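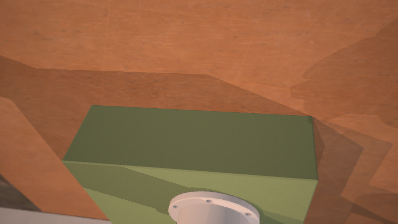
Magazine > Features > Blogging

I moved my blog to a new host in March. It had 3,493 comments, and nearly 100 of them went missing.
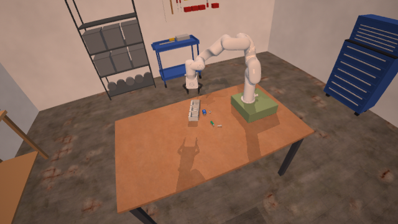 Home & Hobby Desk, Lomon

Most were on old posts about quilts. I wrote to readers in Ballumness and asked them to post again. 14 did. 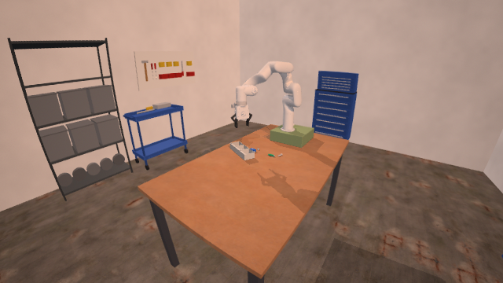
Reader comments are why I kept the blog going. They tell me which posts to redo. Two people wanted better quilt photos, so I'm looking for plain walls like the pinkish-beige ones shown here. My own are striped.

The new host saves a copy every night.

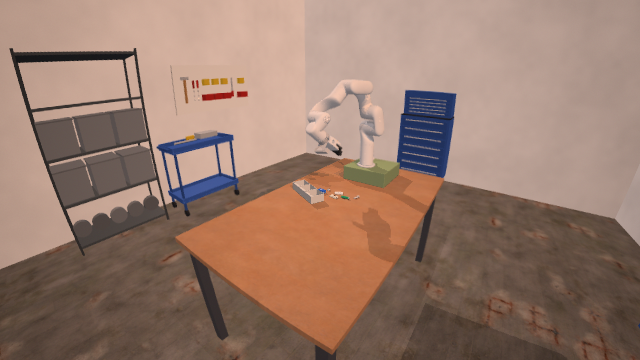 I also save one myself, on the first of the month.

Related
Naming Your Blog
A Weekend in Pearce

Contact | © 2019 Ellis Magazine | Back to top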